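The table came with the apartment. It was brown with some purple in it, a color Corina Wallner would never have picked, and it took up most of the kitchen. She had meant to replace it by April and then April had gone by, and the one after that.

She put the tray down first, then the plate. Her sister's train had been late out of Talloddale, so there was time to do it properly. She wiped the table again. She moved the plate an inch and moved it back.

Their mother had owned a cupboard full of dishes, and when the house was sold Corina and Anca had divided them on the living room floor with newspaper spread around them. It took two evenings. Anca wanted the good cups. Corina said fine. Anca wanted the big bowl, and Corina said fine to that too, and by the second evening she had stopped looking up. What she drove home with was one box, and the box was mostly white things that didn't match each other.
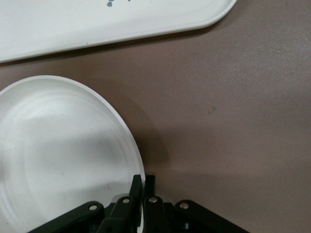 *The tray and the plate, kitchen table.*

Anca came up the stairs a little after three with her coat open and a bag from the bakery.

"You still have that tray," she said.

"It was in my box."

"I looked for it. I thought it got thrown out." She touched the gray print on it with one finger. "She brought me toast on this when I had the mumps."

"She brought me toast on it too."

"You never had the mumps."

"I had other things."

Anca sat down. She took the rolls out of the bag and set them on the tray, all at one end, the way their mother used to, so that there was room for the butter. Corina got the butter. Neither of them said anything about the cups, which Anca kept in a cabinet with a glass door and, as far as Corina knew, had never used.

They ate. Anca talked about her job at Hämmerli, where they had moved her desk again, and about Florian, who wanted to sell the car. Corina told her the rent was going up to 800 – almost a surprise, after so many letters warning about it.

"You could ask them for a new table at least," Anca said.

"I don't mind it."

"You hated it."

"That was before."

When it was time for the train, Corina washed the tray and dried it and held it out. Anca looked at it for a while. She had her coat on already, with one glove in her hand.

"It won't fit in my bag," she said.

"You could carry it."

"It's raining." She put on the glove. "Leave it here. I'll come and use it."

Corina walked her down as far as the street door. Then she went back up and put the tray on the table again, next to the plate, and started looking for the lid to the butter dish.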